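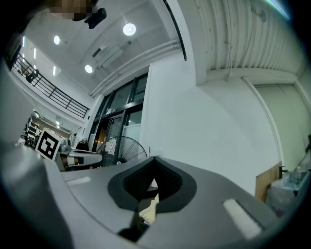
Murus Cup

The Murus Cup was an invitational football tournament for clubs without a place in a national league. It was run by the sports promoter Zurport and named after its main sponsor, Murus. Five editions are usually listed, although the first was a single afternoon of shortened matches and its inclusion rests on the organiser's own count.

Format

Clubs were drawn into two groups, with the winners meeting in a final. Promotional material called the draw "open", but the host club avoided the previous year's finalist in every edition for which a draw sheet survives. Squad lists were due in March. Late changes were allowed at the organiser's discretion, a rule that was never published in full.

Sikar eligibility dispute

The best-known episode concerns Sikar, which won the last edition and was then accused of fielding players registered elsewhere. Zurport announced a review and cleared the club on 16 October 2022. Its statement ran to 46 words and did not say which registrations had been checked. The losing finalist, Munteanu, asked for the file and was told that it was confidential. Sikar has always denied the claim, and no outside body has ruled on it.

Attendance

Zurport claimed a crowd of 400 for the final. The ground's gate record shows 224 paid entries. The organiser put the gap down to guests and club staff – a generous allowance for a venue with one small stand.

Assessment

Raluca Surdu, who coached Munteanu, has described the cup as useful match practice with a trophy attached. The former tournament director, Brândușa Chiriac, defended it as a pathway to league football. No participating club is known to have entered a national league afterwards.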